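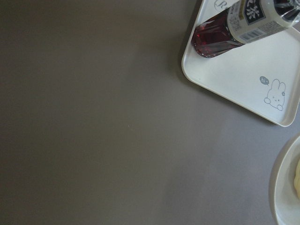
Attachment 1: tea bottle on its side on the white tray, gray table

Ticket 475, Break room: drinks rolling off the serving trays
Opened by: Tia Oakley
Status: Open, waiting on requester

Tia Oakley, April 14, 2024
Hi! So this is the tray thing I mentioned in the hallway. We switched to the white trays from Hanirden in March, and I love how they look, but bottles laid on their sides keep going for a wander when I carry them to the meeting room. The rim is pretty low and the bottom is slick (at least on mine). I usually load the bottled teas lying down. Standing them up is worse, they tip at the first doorway! Is there a liner or something we can order?

Iwona Walczak
Thanks Tia. Couple of questions. Does it happen with the tray sitting on the table too, or only when you're walking? And are you carrying more than one bottle at a time?

Tia Oakley
Only walking. I left a bottle lying on the tray on the table all through lunch and it stayed put, so I don't think the table slopes. Usually I've got 2 bottles and a stack of cups, and the cups are fine. The old Mulcahy trays never did this, but those had been here since 2005 and were cork underneath and on top, so not really a fair fight.

Iwona Walczak
OK, try a damp paper towel under the bottles for now, folded once. I'll look at liners.

Tia Oakley
Tried the paper towel this morning. Way better! One trip to the Clonunar room and back with no runaways. It looks a bit sad for visitors though, and it leaves the labels soggy, so I'd still like the real thing.

Iwona Walczak
Surnham has a ribbed rubber liner, sold in packs of 100, which is a lot of liner. I've asked if they'll send a few loose ones. Can you measure the flat part inside the rim for me, leaving out the rounded corners?

Tia Oakley
Will do after the two o'clock meeting, somebody's using the tape measure.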